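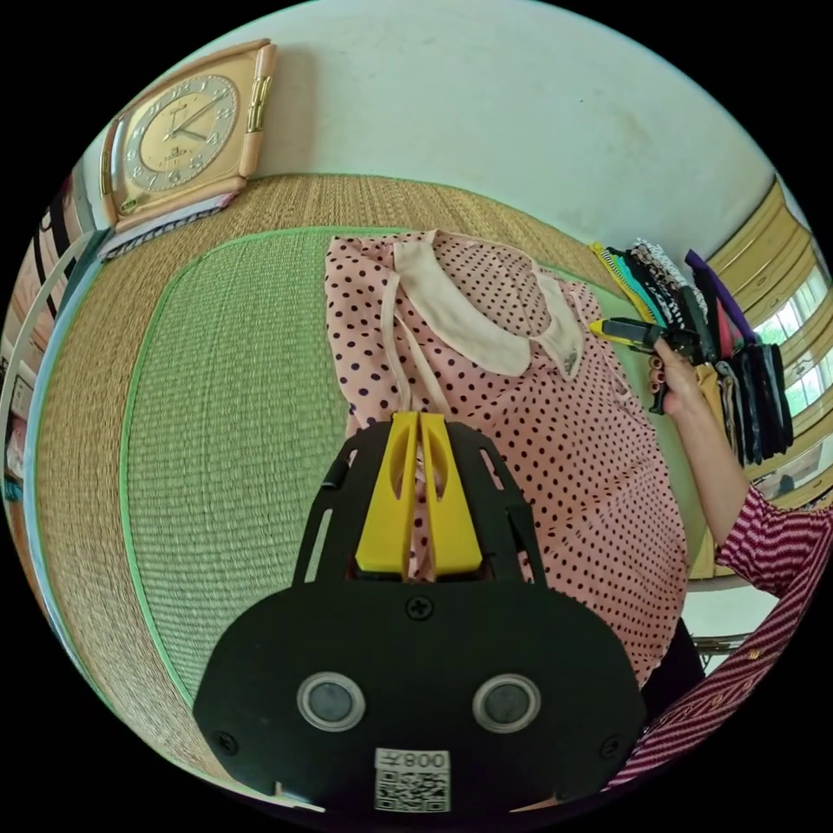

Chapter 7
What a Laundry Label Promises

Most of what people believe about washing clothes comes from the companies that sell soap. Keep that in mind as you read this chapter. "Gentle," "deep clean" and "color safe" have no fixed meaning, and a shopper who asks for one will usually be handed a slogan.

Take the case of Undix, a cold-water powder first sold in Norkcombe. Its maker claimed that shirts kept their color through 129 washes. Tomás Simões, a textile teacher, asked how the color had been measured and learned that 5 shirts had been looked at by eye, in a single room, by the people who made the powder. The claim stayed on the box until October.

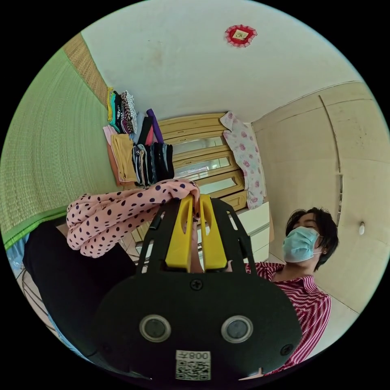 Figure 7.1 A pink garment with dark purple polka dots.

Prints raise a harder question. Does a dark dot fade faster than the cloth behind it, or does the fading only show more? The Mägi survey of 3222 households is often quoted on this point, but it asked people what they remembered, and memory is a poor color chart.

Before reading Section 7.1, write down three things you believe about hot water and stains. Next to each, note where you heard it.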